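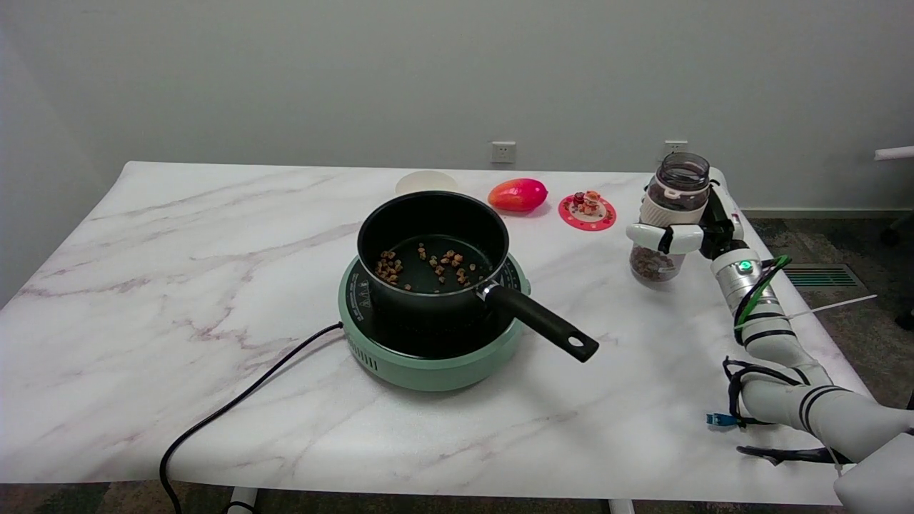
Hiria Test Kitchen, Prep and Seasoning Team

Kitchen automation at Hiria is the use of robot arms for the small, repetitive parts of recipe testing: fetching jars, adding dry ingredients to a pan, putting things back. I've worked on the prep side since before the first arm came in, so this entry leans on what I remember (Virgil Dinu fixed my dates).

Background. We used to do all of it by hand. A sauce like our Lulness might go through 200 small batches before anyone signed off on it, and every batch meant somebody standing over a saucepan with a jar. My wrists hated December, our busiest month!

The work. A typical station is pretty plain: a portable induction cooktop, a black nonstick saucepan, a clear jar of something brown and granular, and a white arm with a multi-fingered hand to hold the jar. The cooktop is the mint-green one everybody fights over. Tarık Gündoğdu writes the pouring routines, which we call Bruso after his old dog, and he logged 1,333 practice pours before we let one near a real recipe.

What changed for us. Hand prep went from most of my shift to almost 40 minutes of it. I taste more now, I write more notes, and I spend a lot of time labeling jars, which I didn't see coming. Two of the prep cooks retrained as station operators and got a raise out of it. One left because she missed cooking with her hands, and I get that. It's also quieter, and you lose the gossip that went on over the pans.

Open questions. We still argue about who stops a batch when it smells wrong. The current rule is whoever is closest. Virgil wants it written into the shift sheet, and Tarık wants a second stop button by the sink.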